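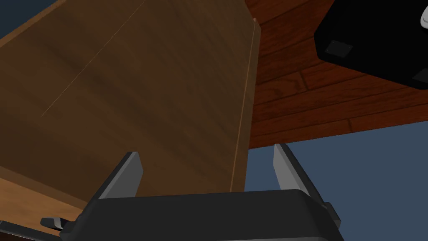

Subject: Re: [grippers] Paddle fingers vs. the stock pair, wrist view, sim only so far
Date: March 4, 2022

Replying inline because the original has a lot packed into it and I'd like to take the claims one at a time. I've trimmed the install notes.

> We have now finished the first comparison on the Revarham arm between the
> stock fingers and the wide paddle fingers from Dramstead. All runs were done
> in the simulator with the Ursu controller in the loop. The task was the flat
> board pick: approach from the side, take the board by its thickness, lift,
> hold, put back. The paddles won clearly and we would like to recommend them
> as the default for the list's shared setup.

I would hold off on "default." I loaded your config last night, same board, same wrist camera mount, and went through it for a couple of hours. I don't doubt that you got the results you got. I doubt what they tell us.

First thing. Your stock fingers and your paddles don't have the same contact settings. Look in the finger file, about two thirds of the way down. The stock pair uses whatever the simulator gives you if you leave the friction line out. The paddles have a friction value typed in by hand, and it's a good deal higher. Where did that number come from? If Dramstead measured it on a real pad, against real wood, fine, please post how. If it was nudged up until the board stopped sliding, then you compared two friction values and the shape of the finger barely came into it.

I set both to the same value and ran the pick again. The gap between them shrank a lot. I only did 18 picks per finger so I won't put a percentage on it, but I'd be embarrassed to recommend a default on what's left.

> The paddles give a much larger contact patch, which is what you want for
> sheet goods and panels. We ran 2,000 picks per finger type with randomized
> board pose and the failures with the paddles were almost all at the approach
> stage, before contact.

Two things here.

The contact patch. In the simulator the finger face is a rigid box and the board edge is a rigid box, and what you get between them is a handful of points, however wide the paddle is. The "larger patch" is something you expect to see on the real arm. It isn't in the data. I'm not saying it's false. I have held panels with wide fingers and they do twist less. But you can't credit the simulation for it.

The other one bothers me more. You say most of the failures are at the approach stage, as though that were good news for the finger. I would read it the other way. The paddles are wide and flat, they sit far apart when open, and one of them has to travel up along the face of the board for most of the approach. If the board is tilted a bit more than the planner thinks, the paddle hits it. A narrow finger has room to be wrong. So I'd count those failures against the paddles, and I'd like to see them in the same table as the drops. Right now your table only starts at contact, and anything that failed before contact has quietly left the total.

Can you post the full count, including the ones thrown out?

> Randomization covers board position, board tilt (10 degrees either way from
> nominal) and lighting. Table and background objects are fixed.

Ten degrees either way is mild. Anyone who has leaned a board against something and come back after lunch knows that. I pushed it to 28 and both finger types got noticeably worse, the paddles sooner than the stock pair. That's from a short run and I'd be glad for somebody else to repeat it. The seed is in the file I put in the shared folder, under "tilt".

Fixed background is a separate gripe. If you are feeding the wrist camera to the pose estimator then the planked tabletop behind the board is part of what it learns from. It's a strong pattern, those dark seams between planks, and they sit at a fixed angle to the board whenever the board is at nominal. I strongly suspect the estimator is getting some of its tilt from the seams. Swap the tabletop texture for anything plain and see whether the pose error moves. I started on this and ran out of evening.

While you're at it, please look hard at how similar the board and the tabletop are. Brown wood grain next to reddish brown wood grain. If the estimator can split those two, good, but then I'd want to know it isn't doing it on color alone, because the shop stock I deal with comes in every shade and half of it has been painted.

> The camera on the wrist is a big improvement on the overhead one. It sees
> both fingertips through the whole approach, and it sees the edge of the board
> between them.

Agreed on the fingertips. I'll give you that without an argument, and it's the part of this work I would actually take over to our bench. Seeing the board edge come down between the fingers is useful, and the overhead camera never had a hope of it.

But it sees the edge until the gripper body covers it. The housing is large in the view and the lower end of the board goes behind it. Those are the last few centimeters before closing, where I most want to know what is going on. Did anybody try moving the mount up or back? Jarnurura used to sell an offset bracket for that wrist, and we had one on the old arm until August. It added some length and made the cable routing ugly. I still preferred it.

> The Ursu controller handled the force limit without trouble in every run.

In simulation the force reading is perfect and arrives on time. Of course it handled it. Add noise and a delay and tell me again. I don't have a view on the Ursu beyond that, I've used it on exactly one job and it was all right.

> Unless there are objections we will switch the shared setup over and
> retire the stock finger config.

I object. Please don't retire the stock config. Keep both in there, with the same friction, and let people pick. It costs one extra file.

What I would want to see before changing my mind:

Equal contact settings for both fingers, with a note on where the number came from.
All failures in one table, approach included.
The wider tilt range.
One run with a plain tabletop.
Some real picks on the real arm. A small batch would tell me more than the whole simulated set. I know the Revarham is booked up, but an afternoon would do it.

On that last one, I can offer our bench if the Dramstead fingers fit our flange. I don't think they do without an adapter, the bolt circle on their drawing looks different from ours, but the drawing has no revision on it so who knows. If somebody has a pair in hand and a caliper, send me the hole spacing and I'll check.

Also a small one. The readme says the fingers open symmetrically. In the config the left one has a slightly different open position from the right. Might be deliberate, might be a typo. It's in the third block.

I'm away from the bench for a few days but reading mail.

_______________________________________________
grippers mailing list
To unsubscribe, send a message with "unsubscribe" in the subject line
Please trim quoted text when replying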